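Brusia perception stack – pre-run software checklist, bench setup
Rev 9, September 2019. Comments: Niamh Ó Ceallaigh

1. Config loaded matches the gripper fitted. OK
Comment: Match the hash. "Looks like the same file" was how we got May.

2. Fisheye calibration younger than the last lens knock. OK
Comment: Redone. Reprojection error is fine everywhere except the rim, where it has never been fine.

3. Clock sync, camera to pose tracker. FAIL, then OK
Comment: Off by 17 ms. Restarted the daemon, now off by less than I care about.

4. Transparent object mask enabled. OK
Comment: Sotiropoulos switches it off to save memory – please stop.

5. Planner keep-out zones drawn for liquids and cables. PARTIAL
Comment: Cables yes. The planner still treats an open mug as a cylinder with no opinions about tilt.

6. Replay of over 900 logged frames without a dropped pose. OK

7. Clutter level set to "office". OK
Comment: Mug and clear bottle both on the desk, plus everything else.

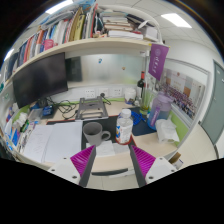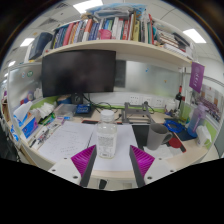 8. Stop signal reaches the planner within 16 ms. OK
Comment: Measured, for once.

9. Skostance log viewer closed before the run. FAIL
Comment: It holds a lock on the pose file. Ticket is with Studberg, where tickets go to rest. Close it by hand until then.

Signed off with item 5 open. Recheck after the next planner merge.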